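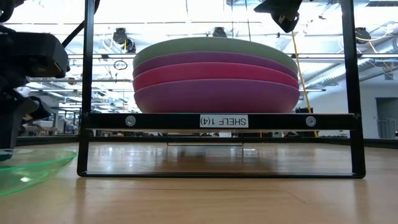
Abb. 3: Regalgestell mit vier gestapelten Tellern, Blick knapp über der Tischfläche.

4.2 Aufgabe »Geschirr im Regal«

Die Aufgabe gehört zum Praktikumsmodul Wernham und wurde dort bislang als Einstiegsübung geführt: Teller und Schalen sollen zwischen Tischfläche und Regal bewegt werden, die Studierenden steuern zwei Arme fern und zeichnen die Durchgänge auf. Aus den Aufzeichnungen wird anschließend mit der Software Clivetach eine Steuerung angelernt. In den Abschlussberichten der Gruppen gilt die Übung durchweg als gelöst. Wir teilen diese Einschätzung nur mit Einschränkungen.

Zunächst zur Datenlage. Aus dem laufenden Jahrgang liegen 2243 Durchgänge vor, auf den ersten Blick eine komfortable Menge. Sie stammen jedoch von 33 Studierenden, deren Übungszeit sich stark unterscheidet, und wer viel übt, prägt den Datensatz. Einheitliche Regeln, wann ein Durchgang zu verwerfen ist, gab es bis März nicht. Manche Gruppen löschten jeden Fehlgriff, andere ließen sogar abgebrochene Versuche stehen. Eine Erfolgsquote über den gesamten Bestand halten wir deshalb für wenig aussagekräftig, auch wenn sie in mehreren Berichten an prominenter Stelle steht.

Schwerer wiegt die Frage, was als Erfolg zählt. Das Bewertungsblatt verlangt lediglich, dass das Geschirr am Ende »auf dem Regal« liegt. Ein Stapel wie in Abb. 3, mit dem salbeigrünen Teller obenauf und nur einer kleinen Lücke zu jedem Pfosten, erfüllt das Kriterium ohne Zweifel. Ein schräg aufliegender Teller, der beim nächsten Griff herunterrutscht, erfüllt es nach dem Wortlaut aber ebenso. Avcı (Projektbericht, unveröffentlicht) schlägt vor, den seitlichen Abstand zu den Pfosten mitzubewerten. Das wäre ein Fortschritt, setzt allerdings eine Messung voraus, die von den vorhandenen Kameras bei durchscheinendem Geschirr kaum zu erwarten ist.

Für die Vergleichsreihe haben wir zwei Bedingungen mit je 30 Durchgängen festgelegt. In der ersten beginnt das Geschirr als Stapel, in der zweiten liegt es in zwei Gruppen links und rechts auf dem Tisch, die Mitte bleibt frei (Abb. 4). Gegen die zweite Anordnung lässt sich einwenden, dass sie den Armen entgegenkommt: Jede Seite hat ihren eigenen Vorrat, ein Übergreifen ist selten nötig. Die in den Berichten gelobte »Koordination beider Arme« wird damit kaum geprüft. Auch die Farbmischung hilft womöglich mehr, als den Gruppen bewusst ist. Ob Clivetach die Form einer Schale erkennt oder bloß einen farbigen Fleck, lässt sich mit diesem Satz nicht entscheiden.

Die Gruppe Votance hat dagegen eingewandt, ein Praktikum müsse kein Benchmark sein. Das ist richtig, solange die Ergebnisse im Praktikum bleiben. Werden sie wie zuletzt als Beleg für die Leistungsfähigkeit eines Lernverfahrens angeführt, gelten andere Maßstäbe.

Abb. 4 gibt die zweite Bedingung wieder. Von den sieben Teilen liegen vier links und drei rechts; die blassgrüne Schale rechts verdeckt einen Teil des dunkelvioletten Tellers. Solche Verdeckungen kommen im Bewertungsblatt nicht vor.
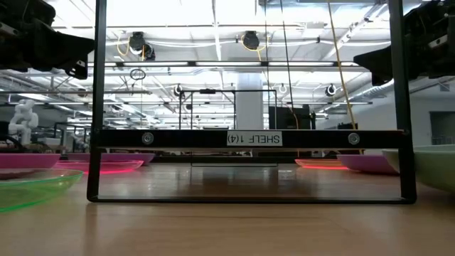 4.3 Grenzen der Auswertung

Beide Bedingungen wurden am selben Tisch und mit demselben Geschirrsatz vorgesehen. Aussagen über andere Regale oder anderes Geschirr leiten wir daraus nicht ab. Offen bleibt auch, wie stark die Spiegelungen auf der Tischfläche die Bildverarbeitung stören; eine Kontrollreihe mit matter Unterlage steht aus.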